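Kedow Makers' Circle
Minutes of the January meeting, 14 Jan 2023

Present: Kornél Vida (chair), Miroslava Dvořáček, Lauri Lindqvist, Erzsébet Pap, Sándor Dobos (minutes)

Opening. Kornél opened the meeting at ten and the minutes of the last one were accepted with one fix: the lathe belt was ordered by Lauri, not by Erzsébet.

Report on the demonstration at Agudelo

Most of the morning went to this and I make no apology for the length! Miroslava, Lauri and I went over to the Agudelo workshop for their robot demonstration. Two arms, one job: take a printed sheet by its corners and get it into a thin black frame lying on a table. Lauri said before we left that he could do it himself in the time it takes to find parking. He then stood at the table for the whole session and had to be fetched for lunch.

Miroslava was very taken with the way paper makes the job hard. A block stays the shape it is, she said, but a sheet bends as soon as you pick it up, and each arm has to allow for what the other is doing. Lauri wanted to know how hard the fingers press. The host told us they set the grip by trial and had spoiled a fair few sheets getting there, which cheered all of us up, given our own record with the vinyl cutter.

Pictures for the newsletter, both from the demonstration:

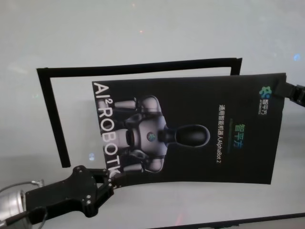 The second one is from closer in, down by the screws on the gripper plate.
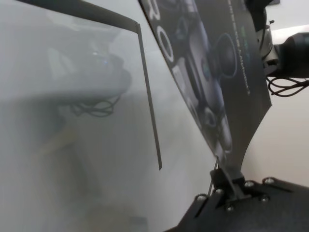

Questions from the floor. Erzsébet asked if visitors were allowed to try the arms. Yes, one at a time, with a member of the workshop standing by, and Miroslava had a turn. She reports that moving one arm is easy and that two at once is like patting your head and rubbing your stomach. She wants to go back. So do I.

Kornél asked what it would take to do something like it for our own open day in September. Lauri thinks a single small arm and a simpler job, stacking or sorting, would be plenty for a first try. Erzsébet would still like paper in it somewhere, even if it is only a postcard. Agreed that Lauri will write to Agudelo and ask if they would come and show theirs, and Miroslava will sketch a table layout with room for kids to stand close and see.

Money. Balance stands at 393. The van for the visit came to 176, fuel included. Erzsébet has the receipt. Agreed to put the next 2 months' raffle takings toward the open day.

Etine room. The heater has been looked at and works on the low setting. Key is back on its hook. Please sign it out.

Any other business. Lauri has a box of stepper motors free to anyone who will carry it away. Kornél has heard nothing yet from Jidel on the spare benches and will call again.

Next meeting same place, ten o'clock. Miroslava to bring the layout.

S. Dobos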